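Notebook, hand-held gripper bench
26 March 2025

Okay, writing this one up properly, because Roy Entwistle asked me what our rules are for the hanging tasks and I opened my mouth and about four different answers came out. Some of what we do is written down in the Hebden sheet, some of it is in my head, and a fair bit of it is just whatever the last person at the bench did. So today I worked with the soft goods and the little rack, and wrote the rules down as I went. Anyone who uses this bench, please scribble on it.

Start with the table. The old sheet says "clear workspace before recording" and that's all it says, which everybody reads differently (Roy clears everything down to the surface, I tend to shove things to one side and call it good). New wording: only the items named on the task card stay on the table. Tools, tape, coffee and phones go on the other desk. Scuffs on the tabletop are fine and we don't scrub them off between runs. Somebody at Loltusgate did that halfway through a set once and then had two different-looking tables under one task name, and we had a long call about it that I'd like to never repeat.

Background stays how it is. I went back and forth on this! The Istum people hang a curtain behind their bench, and their footage looks lovely, and then their policy falls over the minute you wheel it into a room with shelves in it. We keep our shelves, our stools and our mess. The rule I'm putting in is that the mess doesn't get tidied for the recording and doesn't get arranged for it either. Walkways are a separate matter, see further down.

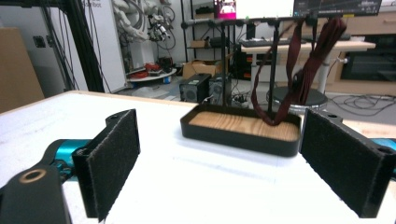 Rack and tray on the white table, dark maroon straps over the right part of the crossbar.

Rack rules, then. The crossbar has those small knobs on the ends and they matter more than I gave them credit for. A loop that goes over the knob and onto the bar counts as hung. A loop that's sitting on the knob itself doesn't count, even if it stays put for the rest of the episode. Roy thinks this is harsh. My argument is that if two labelers can look at the same ending and disagree, the rule is bad, and with "on the bar, past the knob" I don't think they can. We argued it over lunch and he came halfway, so I'm writing it down before he goes back again.

Straps touching the tray are allowed. I had it as a fail in the draft and that was silly, a long loop on a short stand is going to reach the tray and the robot can't do a thing about it. What we do write down is bunching: if the straps go up as one bundle, the label says bundle. If they go up one at a time, each gets its own label. Please don't mix the two in one episode, I spent most of an afternoon pulling those apart last August and my eyes still haven't forgiven me.

Starting pose. Fingers open, tray somewhere in the gap between them, hold still and take one slow breath, then go. The breath is there because the Zudent logger drops the first bit of every file and I'd much prefer it drop me standing there than the beginning of the approach. If the logger ever gets fixed we keep the breath anyway, it calms people down. New folks rush like crazy. I rushed like crazy!

Pads next. The fuzzy ones go on for the strap work and they get looked at before each session: no lifting corners, no shiny spots, no lint rolled up along the edge. Swap as a pair, always. One new pad and one worn pad gives you a pinch that pulls to one side, and then the operator learns to correct for it with the wrist without noticing, and then the robot learns the correction too. I've changed the sheet so pads get swapped every 40 episodes whether they look tired or not. Roy wanted a longer stretch and maybe he's right, but pads are cheap and re-recording isn't.

Write the pad type on the run line. Every time. The big set we sent out has 2,941 episodes in it and there are stretches where I can't tell you which pads were on without opening the video and squinting. It's one word in one column, come on, team.

Then there's the tie, which I have opinions about. It's a lovely awkward object. You've got a stiff lump at the knot, floppy cloth above and below, and it'll swing if you so much as think about moving sideways.
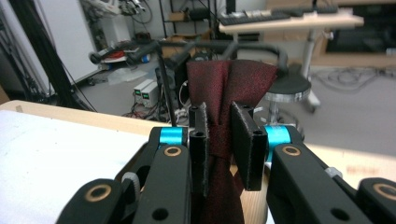

So the rule for ties is pinch at the knot and lift straight up before going anywhere. I tried pinching on the blade a few times and hated it, the weight ends up all on one side and the thing turns in the pads. At the knot you've got something with a bit of body to close on. Squeeze until it holds and then stop squeezing! The habit of cranking the trigger all the way shut is the worst one we have on this bench (me included), and it shows up later as an arm that mashes everything it picks up. I'd like a number for this instead of "until it holds" but I don't have one I trust yet, so the words stand for now.

After the lift, pause and let the swing die down. If it's still swinging hard when you start across, the episode isn't a fail, just tag it "swing" and carry on. We do want some of those in there. What we don't want is people quietly deleting them so their sheet looks good. That goes for all the bad ones, by the way. Drops, misses, the time you sneeze: keep the file, tag it, move on. The only files anybody may delete are ones with a person's face or a readable badge in them, and those get deleted the same day and noted on the sheet with a reason.

Which brings me to safety stuff, because Roy pointed out the Hebden sheet has a whole page for the arm and not one line for the person walking around holding a gripper with their eyes glued to a tie. Fair point, and kind of embarrassing. What I've added:

Look at the floor before you pick up the gripper. Cables go to the side and stay there, and if one has crept into where you'll be stepping, you stop and move it before the next run.

Stools get pushed in under something or moved well back. I have the shin to prove it.

The arm doesn't get powered up while someone is recording by hand next to it. One or the other. If you need the arm, ask, and the person recording finishes their episode and steps out.

No more than 2 people at the bench, and only one of them talks to the operator.

Take a break after 9 episodes in a row, a real one where you put the gripper down. My wrist gets sloppy after that and I can see it in the playback, the approach gets wobblier and I start cutting the breath short.

Still open: how high the tie has to be lifted before you move off. I've been saying "clear of the rack" but that's no use for the episodes where the rack isn't part of the task. Roy suggested a piece of tape on something tall as a marker and I said tape in the background would end up being what the robot looks at, and he said fine, you think of something then. I haven't yet.

Also open: whether the knot gets retied between sessions. It loosens up with handling, I'm sure of it, and a loose knot squashes differently. I'd lean toward retying at the start of each session and having the same person do it. Need to check with Loltusgate what they do with theirs before it goes on the sheet.

To do: print the new sheet, throw out the old copies (there's one taped inside the cabinet door, get that one too), order more pads, ask Zudent about the logger again.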